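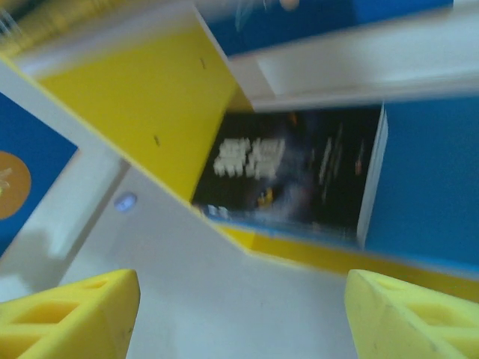

The boxes we can't quite throw away

Lindalva Trindade has a shelf in her hallway that she calls, without a trace of embarrassment, the archive. It holds packaging. Tea cartons, biscuit boxes, the stiff little sleeves that light bulbs used to come in, a few soap wrappers pressed flat between sheets of card. When I went to see her in Briltstead in December she had been sorting it for most of the afternoon, and there were boxes up the stairs as well, so that we had to edge past them sideways with our mugs held high.

"I started with yellow," she told me, once we had found somewhere to sit (I was on the laundry stool, which was perfectly comfortable). "My grandmother kept her buttons in a yellow box and I think I've been looking for that yellow ever since."

It is a colour that does a great deal of work on a shop shelf. Put a plain, warm yellow next to something black or deep blue with big white lettering on it and each makes the other louder, and you can tell them apart from the far end of the aisle without your glasses, as I can vouch. Lindalva arranges her shelf that way on purpose, light against dark, and she moves things along by an inch or so whenever a new one arrives. She has 104 boxes at present. It was 100 until the autumn, when a neighbour who was moving house left a bag on her step.

I had gone expecting an eccentric, I suppose, and came home and opened my own kitchen drawer, where I found the carton from a radio I no longer own. So I began asking people, and very nearly everyone had something. Garba Adeleke, who designed cartons for a small printer in Tindell for more than 7 years, keeps only the ones he got wrong. He showed me a box for oatcakes whose flap tucks in on the wrong side, so that you have to open it from underneath, and he was so fond of it that he let me try it twice.

"People think it's all about the front," Garba said. "The front is the easy bit. I used to lie awake over the flaps."

Hanane Ait Ali is more practical and has no patience with shelves of empties, though she admits to a weakness for a good strong shoebox. Hers are full of seed packets, old letters, fuses and birthday candles, and she labels the short end of each in pencil, so the label can be rubbed out when the contents change. If you are thinking of doing the same, she recommends wiping the box out with a dry cloth and leaving the lid off overnight before anything goes in. She also says to keep cardboard well away from the outside wall of an old house, a lesson she learnt from a winter's worth of damp Christmas cards.

Lindalva, for her part, stores the really delicate ones flat. She eases the glued seam apart with a butter knife, very slowly, and lays the opened carton under a heavy atlas for two weeks. Opened out like that they are lovely things, all wings and tabs, and you see the odd little marks that the printer never meant you to look at.

She still hasn't found her grandmother's yellow. One from a Holanda biscuit tin's outer sleeve came close – too much orange in it, she decided, after carrying it to the window and back – and it has a place on the shelf all the same, next to something nearly black.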